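Pedska Studio — Workshop Notebook
Entry: 3/6/25
Kept by: Zixuan Jin, Music and Live Programs

Purpose of session: to settle the transitions in the second half of the Tomia program, and to compare the two turntable setups before the equipment request is submitted.

The session opened with the Nama set played through without stopping. The first half holds together well. The move from the soul records into the house section remains abrupt, and the audience at the November showing was noticeably slow to return to the floor at that point. Two changes were tested. In the first, the bass was removed from the outgoing record over 32 beats while the incoming record was held at full level. In the second, a short vocal passage was looped and the tempo raised beneath it. The second was clearer to the ear and is adopted for now.

The left deck was found to drift slightly at the slow end of its pitch range. The fault was repeated with two different records, so the pressings are not the cause. The deck has been labeled and should not be used for long blends until the belt is replaced. The right deck held its speed.
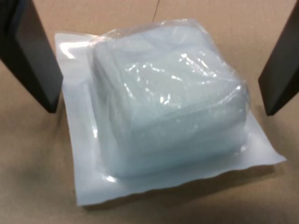

How long should the looped vocal run before the next record comes in?
Sixteen beats is too short for the room to notice the change in tempo, and the working figure is 32. Longer loops were tried and became tiresome, particularly where the phrase ends on a held note.

Headphone levels were reviewed after the break. The cue signal on the older mixer is weak, and the performer tends to raise the booth monitor to make up for it. This should be discouraged. For the remaining sessions the booth monitor is to stay at its marked position, and any adjustment is to be made at the headphone control only.

The Chu commission was then discussed. The composer has asked that the spoken introduction be treated as part of the music, with no applause break before the first record. The request is reasonable and has been accepted — the printed program will need to be changed to match. The running order now lists the introduction and the opening record as a single item of 10 minutes.

Record storage: the crates for the Tomia program are to be kept upright and in playing order. Sleeves with split seams have been set aside for repair. Two of the house singles were filed under the wrong label and have been moved. 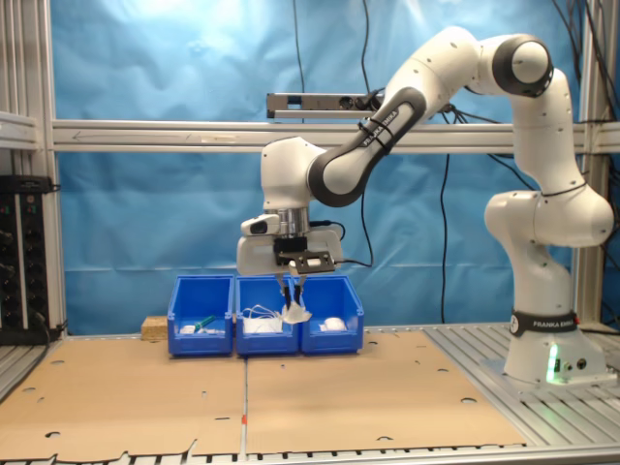 Who approves changes to the running order once the program has been printed?
Approval rests with the program lead, in writing, and the sound desk must receive a copy before doors open. Spoken changes made during sound check will not be followed.

Outstanding items:
Replace belt on left deck and retest at slow speed.
Send corrected program text for the Chu commission.
Record a full run of the second half, including the new loop.
Cut the closing section from 15 minutes to fit the hall's finish time — the last two records may be combined.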